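In Praise of the Dish Rack You Never Put Away

I grew up in a house where the counters were bare. My mother dried every plate the second it was rinsed, stacked it in the cupboard, hung the towel on the oven door, and that was that. A rack was something you owned for Thanksgiving. So it took me a long time, and one very small apartment, to come around to the opinion I now hold with my whole heart: the dish rack should stay out, all year, loaded or not, and so should the mugs.

I know how that sounds. Every kitchen makeover show I have ever watched ends with an empty countertop and a bowl of lemons. But who lives like that? I make coffee at 5 in the morning and I do not want to open a cabinet door to do it. I want the mug hanging right there at hand height, and I want it to be the good one.

Let me start with plates, because I love plates standing on edge. A plate in a stack is a stack, but stand it up in a wooden rack and suddenly you can see the color of it! I have a yellow set that came from my aunt and a pale blue set I bought on my own, and for years they lived in the dark behind a door, taking turns being on the bottom. Now they lean next to each other by the window and I look at them every time I pass with the laundry. They also dry without a towel, which my mother still considers a moral failing.

Wood matters here, I think. I have owned the wire kind (rusty feet within a year) and the plastic kind with the drip tray (we will not discuss the drip tray). The one I have now is a folding wooden one from Garrido, the little housewares shop near the bus depot, and it cost me less than lunch. When it gets a bit gray I scrub it, leave it in the sun for an afternoon and rub in some mineral oil. That's the whole upkeep.
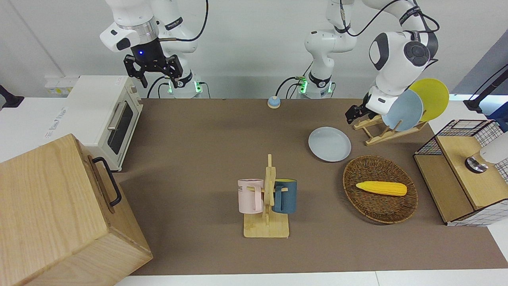 Then there's the mug tree, which people seem to find either charming or hopelessly dated. My friend Aurelio Bustamante calls mine "the hat stand" and has told me more than once that it belongs in a dentist's break room. He's wrong, and he drinks out of it every time he comes over. A mug tree takes up the space of a saucer. It keeps the handles facing out. Best of all, it has a limit, and that limit has saved me from myself. I used to own 37 mugs. Thirty-seven, for one person with a couple of regular visitors! Last June I bought the tree and gave away everything that didn't earn a peg, and I have missed exactly two of them.

The argument I hear most is dust. Fair enough, if you hang up a mug and leave it until spring it will get dusty. But the things I keep out are the things I use, so they get washed before the dust has a chance. The fondue set can stay in its box. The same goes for baskets, by the way. I keep a wicker one on the counter for bread and whatever fruit is going soft, and having it in plain sight means I eat the pears.

I'll give the bare-counter people one point. You do need somewhere to chop. My rule is that the rack goes at the back, the mugs go wherever my left hand lands, and a stretch wide enough for a cutting board and a dinner plate stays open. If something creeps into that stretch, it has to find a home by bedtime. Mostly it's mail.

My mother visited over the holidays and dried the plates anyway, all of them, and put them in the cupboard. I got them out again after she left and lined them up by the window, yellow at the back.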